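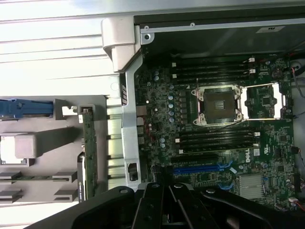

Dell workstation, side panel open. CPU socket in the middle, four memory slots on either side of it.

Workshop gallery – July

Pictures from the bench at Galtow, where Ilídio Louro and I strip and rebuild old office machines for the Lunavik reading rooms. Page updated 9 July 2024.

The socket is empty and its load plate is folded back flat on the board. Memory slots are bare channels with small white latches, and the row of silver-blue capacitors runs beside the socket.

Blue is the colour to look for lower down – one of the PCIe slots and its latch. The maker's name is printed on the board nearby in white.

Job sheet 362. Processor and heatsink are on order from Jasten, 2 of each.

Page by Conceição Correia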